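**August, cell 2, Brolinside bench. Two arms, cans and shelf.**

Target for the day was 115 demonstrations. We kept 70. The others went into the reject folder, and I'd like us to agree on what that folder is for, as at present it's mostly a record of my left hand.

Reject reasons, as logged:

- 20 where the operator paused so long over the can that the policy would learn to meditate
- 11 where both arms went for the same can
- the rest: bumped shelf, dropped can, started recording after the grasp (me, twice in a row)

Kedir Kassa drove the morning block and is annoyingly smooth. His grasps all come in from the same side at the same height, and a model trained only on Kedir would be lost the minute a can stood somewhere inconvenient. Mine come in from everywhere. I have decided to call this diversity.

Reset procedure is still the slow part. We scatter the cans by hand, and "random" by hand drifts into a tidy little arc by late morning. The Letley people use a printed list of positions. Tried that after lunch and it's duller but better – keep it. Shelf goes back on the diagonal each time, plant stays in its far corner and isn't a target. Please don't let the arms near the plant.

Naming: the Skukville batch used "tin" in the task text and ours says "can". Pick one before merging. I've written a script that swaps them, and it also renamed "starting" to "starcang", so it needs another look.

Wrist cameras: exposure locked before the first episode and left alone. Last month's set was on auto and the green wandered between teal and lime all week.

Still to do:

- re-tag the two-arm collisions so they can be pulled out separately (useful as failure data, Tu wants them)
- check timestamps between the fixed view and the wrist view – there was a lag in the last batch
- more fruit labels up close; the set leans on plain lids seen from overhead

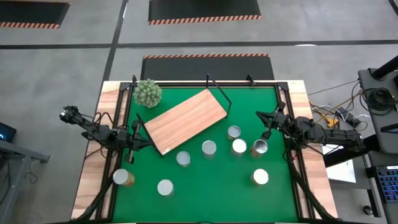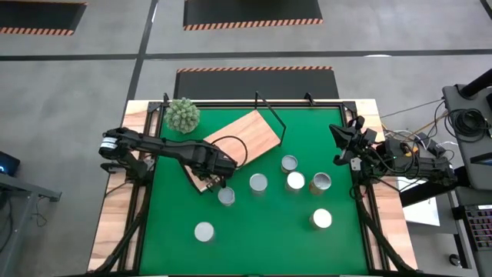
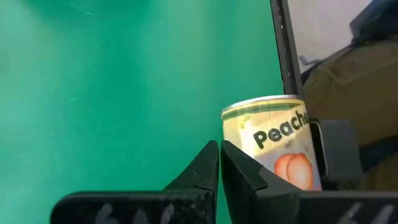 Bench from the fixed view in the first two, a gripper up close with the peach can in the third.

Do the rejected episodes get deleted?

They stay on the drive for now, tagged with a reason and left out of the training split. Late starts are the exception: those can go, as the grasp is missing and there's nothing in them to learn from.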